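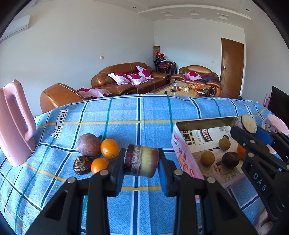 Households in Worevthorpe will be able to leave unwanted crockery, cake tins and small kitchen goods out for collection from August, under a trial agreed by the district council on Tuesday evening.

The collections will run alongside the ordinary recycling round in the streets between Hemlow Road and the old station. Goods will go to a reuse shop at the Gristska trading estate, where they will be checked, cleaned and put on sale.

At present, cups, plates and bowls have to go in the general waste bin or be taken by car to the tip at Hemlow. They cannot go in the glass bank. Glazed pottery does not melt at the same temperature as bottles and jars, and a small amount of it can spoil a whole load.

The council said 550 homes would be included in the trial. Each will get a stiff cardboard box with dividers, a printed list of what can go in it and a sticker with the collection dates. Boxes should be put out by 7am on the same day as the paper and card bin. A second box can be asked for by phone or at the library desk.

Ivone Rezende, who manages reuse and recycling for the council, said the idea had come from staff at the tip.

"They see perfectly good things go into the skip every day," she said. "Someone clears out a kitchen, they bring a boot full of mugs and baking tins, and there is no shelf for it. It all goes in with the rubble. The staff have been asking for a shelf for years, and we thought we might as well collect from the door at the same time."

The tip will get its shelf as well. A covered rack is to be put up beside the battery bins, on the left after the barrier, and people using the site will be able to leave kitchen goods there without booking a separate slot.

Items that will be taken include cups and saucers, plates, bowls, teapots, vases, glass baking dishes, cake and biscuit tins, metal trays, cutlery, wooden spoons and rolling pins. Odd items are welcome and sets do not have to be complete. Chipped pieces will be taken if the chip is on the base or foot. Anything cracked, or chipped where a person would drink or eat from it, should still go in the general waste.

Food tins that have been opened and washed should go in the ordinary recycling as before. The new collection is for tins with a lid, or tins made to be kept.

Knives are not included. Nor are non-stick pans, pressure cookers, plastic tubs or anything with a plug. Small electrical goods already have their own collection, on the first round of the month, and that will not change.

The work will be done by Zoubi, the firm that holds the council's existing contract for bulky waste. It will use a van with racking fitted inside, and crews will carry boxes to it by hand so that they are not tipped in with other recycling. Empty boxes will be left back at the gate.

Residents near the station asked at the meeting whether the van would add to the morning queue at the level crossing. Officers said the round would start at the Hemlow Road end and would not reach the crossing until after 10am.

There were also questions about cost. The trial has been given money from what was left in last year's street cleaning budget, and any income from the shop will be set against it. Prices in the shop have not been fixed, but most cups and plates are expected to be sold for less than a pound. Councillors were told that the trial was not expected to cover its costs in the first year, and that the saving on general waste would be small. Crockery is heavy for its size, but there is not very much of it in the average bin.

A survey carried out in the spring gave the council some idea of what to expect. Forms were sent to homes in four streets and 103 were returned. Most people who replied said they had kitchen goods they no longer used, and cups were the item named most often. Several wrote that they had kept things for years after a parent died, not wanting them but not wanting to throw them away either.

Others asked for things the trial will not cover, including jam jars, picture frames and candle stubs. One reply asked for help with a piano.

Ms Rezende said jars had been looked at and left out for now.

"Jars can go in the glass bank and get made into something, so they are not being lost," she said. "With pottery there is nothing else for it. It gets used again or it gets buried. If we find the van is half empty by the end of the round then we will look at jars again, and frames as well."

The Gristska shop is in the unit that used to be the carpet showroom, next to the tyre centre. It has been open since the winter for furniture and bicycles and has a counter for paint. A back room has been cleared for the kitchen goods, with a sink and a drying rack put in last month. Opening hours will stay the same, from 9.30am until 4pm, with a half day on Saturdays. The bus stop outside is served by the Hemlow bus, which runs twice an hour until early evening.

Anyone setting up a first home after a stay in temporary housing will be able to choose a box of kitchen goods free of charge. The council has set aside 100 vouchers for this, to be given out by its housing team. People do not need to be living in the trial streets to get one.

Pieces that do not sell after two months will be offered to schools and clubs for art, planting or mosaic work. What remains will be crushed with other rubble and used under paths, and the council said it would record the weight of this separately so that it could be seen how much had been reused and how much had not.

The trial will last 31 weeks, with a break over Christmas when crews are needed for extra card and paper. A report will then go back to councillors, who will decide whether to extend the collection to the rest of Worevthorpe and the villages to the south. No decision has been made on whether it would be offered to flats, where there is often no room to leave boxes out.

People in the trial area will get a letter before the boxes arrive. Anyone who does not want a box can leave it outside with the first collection and it will be taken away. Wrapping items in newspaper is fine, and the paper will be recycled, but bubble wrap and polystyrene should be kept out.

The council is asking people to wash things before putting them in the box. Labels and price stickers can be left on.

Staff from the recycling team will be at the library on Tuesday from 2pm to answer questions, and large print copies of the list can be picked up there or at the council offices.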